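Field Trips > Tech and Making > Open day at Cadwood

An open day at Cadwood, with laundry

15/08/2025

I signed up for the Cadwood open day back in May and then forgot about it until the reminder came. Cadwood is a small robotics workshop on the edge of Bindormont, in what used to be a shoe warehouse. The bus stops about a ten minute walk away and there is no sidewalk for the last part of it, so wear decent shoes if you go next year.

Entry was free. They had told people to expect some 90 visitors over the day and I think more than that turned up, going by the line for coffee. We were let into the demo room in groups of 19. My group waited in a hallway with a poster about ball screws and a water cooler that was out of cups.

I had come mainly for the humanoid. The program listed it as "household tasks, ground floor," and the household task was laundry: a front-loading washer with its door open, a shallow white tray, and a red cloth and a black cloth to go with them. The robot has two arms and two hands with proper jointed fingers. You stand behind a rope to one side, and a screen on the wall shows what the robot's own cameras are getting. I spent most of the time looking at the screen. 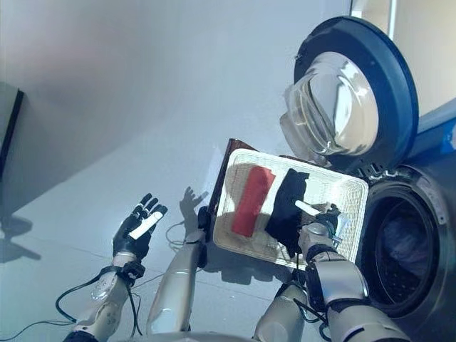

What we were told

Jadwiga Ostrowski ran the session. She has been with Cadwood since it was three people, and she talks quickly and doesn't use slides. Her main point was that cloth is hard. A box has the same shape every time you pick it up. A towel has a different shape every time, and the robot has to make a fresh guess about where its edges are.

She also talked about the tray. People in the group before ours had asked why they didn't skip it and have the robot carry the clothes in its hands. Her answer was that most people at home use something to carry laundry, so the robot has to learn to live with one too. It means keeping two hands working together on one object, which she said took them longer to get decent than anything to do with the fingers.
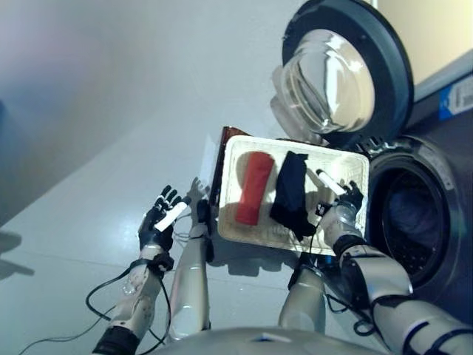

The tray by the open washer, red cloth and black cloth both on it.

A man near me asked about the cables, as there are a lot of them hanging off the forearms. She said they will go inside the arm in the next version but that for now it is much faster to fix things when you can reach them. That seemed fair. My own desk works on the same principle.

It is slow. I want to say that plainly because the videos companies put out are often sped up, and watching in person is a different thing. There were long stretches where I could not have told you if it was thinking or waiting. I didn't mind. It gave me time to look at the hands, and a kid in front of me used it to eat an entire bag of pretzels.

The washer is an ordinary store model. They paid 600 for it, and Jadwiga said it was the cheapest thing in the room by a long way. A door like that gets in the way of the arms more than you would think. It swings out right where you want an elbow to be, and I now notice myself leaning around mine at home.
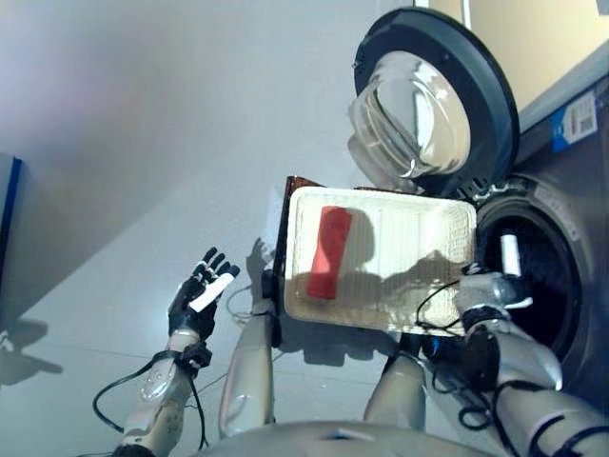 Mieczysław Tokarz
Arm and hand technician, Cadwood

Mieczysław took over for the second half, which was about hardware. He passed around an old finger joint from a supplier called Skalberg. It was lighter than I expected and had a gritty feel when you bent it. He said they log every joint fault in a shared sheet and that the sheet has passed 700 lines. Most of the lines are boring - a loose screw, a connector that has worked itself out a little.

He then switched the screen over to one of the small cameras lower down on the arm. It sits so close to the parts that most of what you get is the underside of a big dark housing, a black finger and a row of stubby connectors. I liked this view more than the wide one. You can see how little room there is in there for anything else. 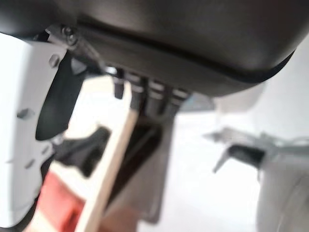

Can an ordinary visitor try the controls?
Only at the Bielecka table, which is a separate stand by the exit with a small practice arm. You get a few minutes each and you need to put your name down when you arrive.

I didn't know that and missed out. By the time I got to the table the sheet was full, so I watched a girl stack foam blocks with it and went to get my coffee instead.

After the demo room there was a talk on safety in the upstairs office, which was warm and badly ventilated, and I left before the end to catch the bus. I would go again. I'd get there earlier, put my name down first, and bring something to eat - the coffee stand had run out of everything but mints.

3 comments

Dell R. wrote:
We were in the afternoon group. The cups had been refilled by then. I agree about the slowness, my wife said she could have done a full load and hung it out.

pinetop wrote:
Do you know if it sorts colors? Red and black together would get me in trouble at my house.

Marguerite wrote:
The Bielecka arm was fun but the grip button sticks. Put your name down early is good advice.

Contact | © Field Trips | Back to top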